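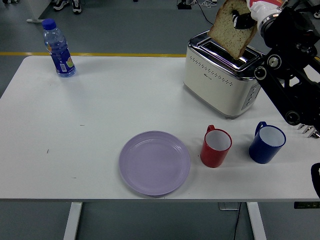 Bread going into the toaster at the Clorkstead site. Plate and mugs standing by.

Toast, and other changes on the second floor

By Lamduan Thaweesak

Those of you who work upstairs at Clorkstead have already met the new member of the breakfast crew. Those of you at Massawe Street have only heard the rumors, and I am sorry to report that most of them are true. It makes toast. It does not make coffee, it does not take requests, and it did not eat Kitchen B's last bagel in August, whatever the sign on the fridge said.

Some background for anyone who skipped the all-hands. Linura runs the staff canteen at both of our buildings, and in the summer it signed up with Famideo to try out a pair of robot arms on the early shift. The idea was to hand over the dull part of breakfast: bread in, toast out, plate down, mug next to plate. The canteen crew does that 444 times in an average week at Clorkstead, mostly between 7 and 9, mostly for people who are looking at their phones.

I worked that counter for six years before I moved over to scheduling, so I have feelings about this. Toast was never the hard part. The hard part was being asked for toast by four people at once while the dishwasher beeped. An arm can stand next to a beeping dishwasher all day and keep its temper, and I will give it that.

It is slow, though. One slice at a time, lowered in with the kind of care I would save for a sleeping baby. Over breakfast last week I heard a man from Accounts tell it to take its time, and it did.

So what changes for the people? Less than the rumor mill would like. The early shift stays at four. Start time moves back by 33 minutes, which the crew voted for and which I would have voted for twice if they had let me. One person per shift is now the "line lead," meaning they fill the bread tray, watch the arms and press the stop button if something looks wrong. There is a pay step for that. It is a small one, but it is in writing, and I have a copy in my desk if you would like to come and admire it.

The other three get their hands back for eggs and hot cereal, plus the Friday pancakes that were cut last year when we ran short. I have been promised pancakes in this newsletter before, so I will believe it when there is syrup on my sleeve.

Not everyone is happy. Two of the crew told me they miss the counter chat, such as it was, and one does not love being called a lead when what she is leading is a toaster. Both are fair points - I passed them on to Linura word for word. Hours are fixed through the end of the trial, and anything past that has to come back to the staff meeting before it is signed.

If you eat breakfast at Clorkstead, please keep your hands and your travel mugs on your side of the yellow tape. If you want your toast dark, ask a human. Comments go in the box by the trays, or to me in scheduling, where the toast is still made by hand and usually burned.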